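Lumturie Milošević
I promised to write down what I learned about the old ferry landing at Drulholm before the anniversary in December. It will be a thread. Please be patient with my English, I check every word twice.

First, the landing is older than the ferry. Many people here mix these two. The stone steps were made for boats which carried lime, and the passengers came much later, when the lime works closed.

My source is mostly the harbor book, which is kept at the library in Brellwood. It is a log of arrivals, payments and complaints. The complaints are the best part.

One captain complained for 7 years about the same iron ring. He wanted it moved two steps down, so that he could tie his boat at low water. The answer in the book is always "noted."

The ring is still on the upper step. I went to look. Now it is painted green and somebody locks a bicycle to it.

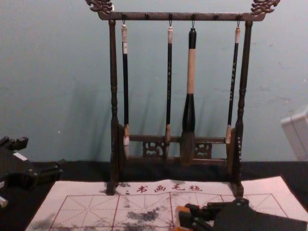
Brush rack with the dragon heads.

The ferry itself was named Skisen. She could take 38 passengers, or 37 and one cow. This is written in the rules exactly so, and I did not find an explanation how a cow is equal to only one person.

She crossed to the island side 2 times a day in winter. In summer the times were not printed at all. You stood on the steps and waved a cloth, and the ferryman came if he saw you.

My neighbor's mother remembers the cloth. She says it hung on a nail in the waiting shed and it was a tablecloth, with flowers. I could not confirm this from the book, so please take it as a memory and not as a record.

About the waiting shed: it is not the one you see today. The first shed stood closer to the water and a storm took the roof. The present one was built with the same door, and you can still read the old ticket prices scratched on the inside of it.

A correction to what I wrote last month. I said the engine of the ferry was put in by the Iwasaki workshop. A reader sent me a copy of the bill, and the workshop only repaired it. Thank you, I was wrong.

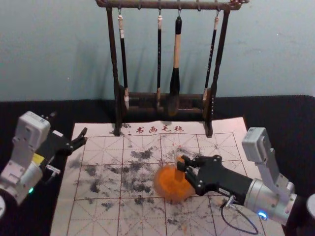
The bill is interesting also for another reason. It was paid in two parts, and the second part was paid by the bakery. Bread for the island went with the first crossing, so when the engine was broken the baker lost money every morning.

I would like to know more about this bakery. If your family has papers or even an envelope with the address, write to me. A photo of the paper is enough, I do not need the original.

The last crossing is described in one line: "Evening, calm, six persons, no freight." The bridge opened the next morning. After this page the harbor book continues with fishing boats only.

For the anniversary there will be a small walk from the library to the steps, and the harbor book will be open on a table before it starts. The walk begins at 3 p.m. The lower steps are slippery - please wear proper shoes, and hold the children by hand.

I still have the page with the names of the ferrymen, but the handwriting is difficult. Two names I can read, the third begins with a B or an R. I will post the names when I am sure of the spelling.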